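# What Happens at the Kitchen Table?

Suqin Mao, Everyday Life and Places, spring project report

My grandmother's kitchen table in Stutinano has one leg shorter than the others, and for as long as I can remember there has been a folded bus schedule under it. I did my homework there. My uncle did his taxes there. My grandparents had their big fight about selling the store there, and then the next morning they sat down and shelled peas at the same spot. When our class was told to pick an everyday place and study it closely, I knew right away what I wanted to look at!

My first idea was way too big. I wanted to write about kitchens in general, and after one meeting with my advisor it was clear I'd be writing until I was thirty. So the question got smaller: what do people do at their kitchen or dining table when they are not eating a meal? I also wanted to know whether the size of the home changes the answer, and who gets to decide when something has to be cleared away.

## How I set it up

I asked households in two parts of town to keep a table diary. Olulon is the older neighborhood by the river, mostly apartments, many of them small. Alipour is the newer side, with houses that often have a separate dining room or at least a kitchen you can walk around in. I put up notices in the library, both laundromats, and the hallway of my old middle school, and my mother told everybody she works with.

In the end 73 households took part, which is far more than I dared hope for. Each one kept the diary for 3 weeks in the spring. A diary entry was one line: the time, who was at the table, what they were doing, and what had to be moved first. That last part was added late, after my cousin tried out the form and pointed out that half of her evening was spent moving things off the table to put other things on it. It became my favorite column.

People could use paper sheets or Fenum, the diary app our school already has for science class. The paper sheets came back with jam on them, doodles in the margins, and much better stories. The app entries were easier to sort. If I did it over, I'd still offer both, but I'd leave a bigger space for notes in the app, because people clearly wanted to say more than it let them.

After that I sorted everything into groups. I had 2324 entries once the blank and unreadable ones were taken out. I read every one of them (some twice, on a bus) and gave each a label such as school work, paid work, making or mending, talking, paperwork, play, or waiting. An entry could carry more than one label. "Sewing a button on while Dad is on the phone with the bank" got two, and I nearly made a third one for eavesdropping.

I also did interviews in homes where people said I could come by. I asked the same opening question each time, "What was the last thing you did here?", and then mostly let people talk.

## The table as a desk

School work was the biggest group by a good margin, in both neighborhoods. I had expected this in Olulon, where plenty of kids share a bedroom. I hadn't expected it in Alipour, where almost every kid I talked to had a desk. They had desks and didn't use them! One boy showed me his, and it was so deep in sweaters that I took his word for it that there was a lamp in there.

When I asked why, the answers were pretty similar. The kitchen is warmer. There are snacks. Somebody is around to ask about fractions. A few older students said they liked being able to hear other people doing things, even if they wore headphones to block most of it out. One girl told me her room was "for being in" and the kitchen was "for getting stuff done," and I've been thinking about that ever since.

Paid work showed up less often, but the entries were longer and had more rules attached. A woman who does bookkeeping from home has the table until four. A man who repairs watches works on a tray, so that the whole job can be lifted onto the top of the refrigerator when dinner is ready. He said the tray was the best thing he ever bought, better than any of his tools.
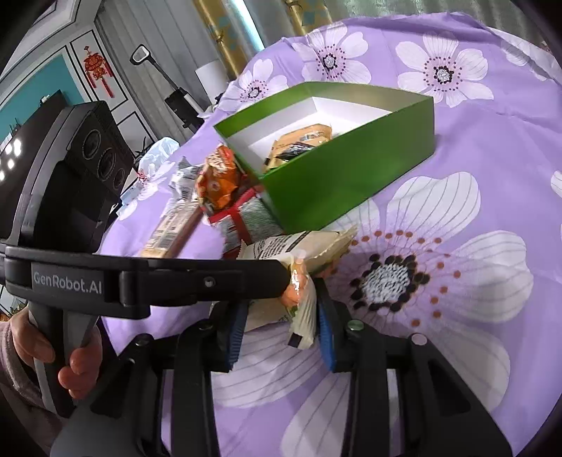 Rules turned out to be a subject of their own, and one I nearly missed. None of my questions asked about them directly, yet they came up in almost every interview. No shoes on the table, even new ones in the package. No glue without newspaper. Phones face down. Whoever spreads out has to pack up. Homework beats puzzles, dinner beats homework, and in one home a sleeping cat beats everything, including guests.

What surprised me was how rarely anyone could say who made the rule. Parents thought it came from their parents. Kids thought it was just how tables worked until they visited a friend whose family did something else. I'd love to read a whole project about that moment.

## What had to be moved first

Mail was the winner. It was mentioned more than dishes, more than toys, more than laptops. Mail lands on the table because it is near the door, and it stays there because opening it means dealing with it. Several people wrote entries that were entirely about moving the same envelope from one end to the other. One household logged a single letter through nearly the whole diary period, and on the final Tuesday somebody wrote, in capital letters, "OPENED IT. IT WAS AN AD."

After mail came laundry that had been folded but not carried upstairs, and then unfinished projects. The unfinished projects were the ones that caused arguments. A jigsaw puzzle can't be moved without a plan. Seedlings can't be moved if it's cold out. A science fair volcano can be moved once, carefully, by a person who accepts the risk.

This is where the two neighborhoods differed most. In Olulon, things were cleared away quickly and often, because the one table had to do everything. People there had worked out some really smart habits: trays, a piece of board that slides under the sofa, a shoebox for each kid. In Alipour, a project could sit out for days, especially in homes with a second table. Clearing happened less often but took much longer, and it usually happened because company was coming.

I had guessed that small homes would report more conflict over the table. My entries don't show that. Complaints were about equally common in both places, they were just about different things. In small homes people complained about timing. In larger homes they complained about piles.

## Talking

I wish I had handled this part better. "Talking" was a tricky label, since people don't usually write down that they talked. It only made it into the diary when the talk was important or when there was nothing else going on. So I'm sure my numbers for it are too low, and I decided not to put them in a chart.

The interviews filled in some of the gap. People told me about news they had heard at the table, good and bad. Two different families said serious talks go better if everybody has something to do with their hands, like peeling oranges or sorting socks. A retired bus driver said he and his wife hardly ever sit across from each other. They sit at the corner, so they can both see the street, and he thinks they talk more that way because they always have something to comment on.

I tried the corner thing with my brother. He asked what I wanted from him, so maybe it takes practice.

## Problems and things I'd change

The households weren't picked at random. People who sign up to write about their table are probably people who like their table. I also had very few homes with only one person living there, and the ones I did have gave me some of the most interesting entries (breakfast with the radio counted as company, and I agree). I'd put much more effort into finding them next time.

Three weeks was a good length for most families, but a few got tired and wrote "same as yesterday," and I had to decide whether to trust that. I counted those entries as they were, and marked them so they can be taken out later.

Spring also matters. Several people told me their table would look completely different in winter, with the heater pulled up beside it, or in August, when canning takes over. A follow-up in another season would be a great project for somebody, and I'm happy to share my forms and my list of labels.

Last, I should have asked about the tables themselves. I have almost nothing on where they came from, how old they are, or who picked them out. People told me anyway while I was putting my coat on, and by then my notebook was in my bag. The watch repairer's table came out of a closed-down school. My grandmother's was a wedding present from a neighbor she didn't even like.

## Thanks

Thank you to every household that kept a diary, and especially to those who kept going through exams and the flu. Thank you to my cousin for the extra column, to my mother for her shameless recruiting, and to my grandmother, who read the first draft at her table and corrected my spelling with a laundry marker. The blank diary sheet and the full list of labels are in the folder at the back.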